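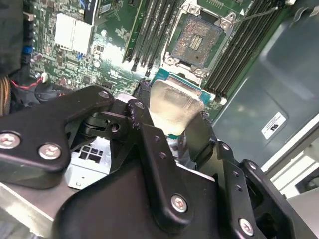 Processor between the fingers, old paste and all.

Quick one as I'm meant to be packing. September 2024 has mostly gone on the Kivi policy -- that's our learned controller for taking old desktops apart -- and Hadiza wants the numbers out before her talk at Ultham.

Short version. We stopped training on whole disassembly runs and cut everything into short clips, one per contact. Touch the part, grip, lift, done. 2956 clips after Rami threw out the bad ones. Same network as in January, same arm. Processor lift success on the held-out machines is now 78 per cent. Very pleased with that.

What made the diffrence, I think, is the wrist view. The fixed view gets the arm to the right bit of the board and then it's nearly useless for the last stretch, too much metal in the way. So we weight the wrist view up once the fingers are close. Crude. Works.

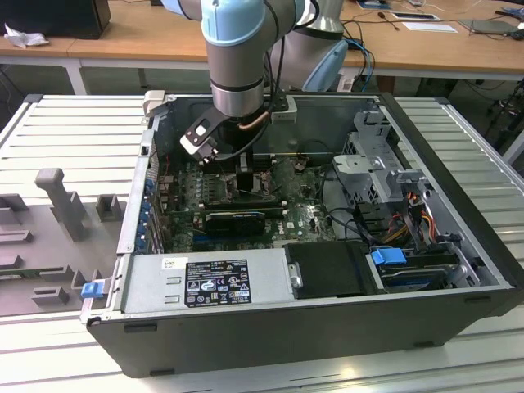
Does the policy need to be told which model of computer it is looking at?
It gets no model name or layout file, only the camera views and the joint positions.

Memory modules are still the sore point. The slots sit close together and the fingers are fat, so it leans on the neighbour. Tobiloba tried six grip angles, two were ok, the rest a mess. Cables too -- anything that loops over the board throws the depth guess off and it stops short. 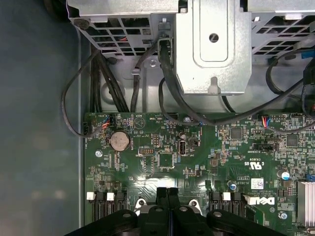
How long does training take?
One run is around 31 hours on our single card, then an afternoon of tests on the arm.

Next is screws, and teh battery. Code once Olanrewaju has tidied it up. Right, train to catch.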